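3.2 Towels and the folding surface

Household towels differ from the flat sheets used in most earlier work on cloth folding. The pile is thick, the hem is stiffer than the body of the cloth, and the corners change shape with every wash. We were interested in what these features mean for the first step of a fold, when one edge has to be taken up before it can be brought across to the other.

The towels came from the linen store at Clikau, a guesthouse that washes its own laundry. We took 27 of them, all terry, all in regular use. Each was laid on a smooth white surface and folded in half, then in half again. Over the whole study this gave 514 folds. A fold was counted as good if the two edges lay within 2 cm of each other along their full length.
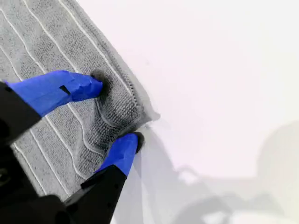 Figure 3. Edge of a gray towel with thin white wavy stripes, taken between blue fingertips, and the same work surface with no towel between the fingers.

Hems were graded by touch before the first fold. Grade A hems lay flat and had all their stitching. Grade B hems had loose fibers at one or more corners but were otherwise sound. Grade C hems had begun to curl, so that the edge stood up from the table when the towel was spread out. Most of the older Clikau towels fell into grade B. We did not trim loose fibers, as the people who fold these towels every day do not trim them either.

Towels were spread by hand, pile side up, and smoothed once from the center toward each corner. No second smoothing was allowed. In the December pilot we had let the helper smooth until satisfied, and the times could not be compared afterward. The surface was wiped between towels to remove lint, which builds up quickly with terry and lets the cloth slide.
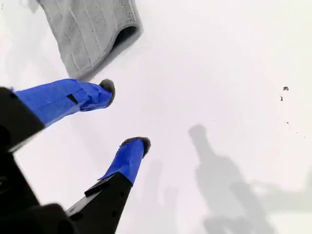
Marlene Meinecke remarked on reading our first draft that a clean, smooth table is kinder to a towel than most laundry rooms are, and that at home people fold on a bed or against the chest. We agree. A hard surface lets the hem be pressed and pinched in one place, while a mattress gives way under it. Our results should be read as applying to tables and counters only.

Of the 514 folds, 53 missed the 2 cm limit. Nearly all of these were second folds, where the doubled pile is thick enough to push the upper edge back.

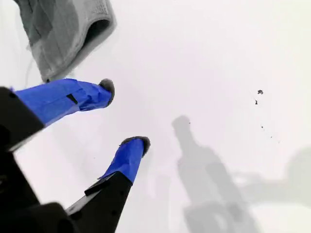 Grade C hems did worse than the other two on the first fold as well. The curled edge tended to roll under when it was brought across, leaving a ridge inside the towel that could only be removed by opening it again. Grades A and B could not be told apart in our data, and in Section 4 they are treated as one group.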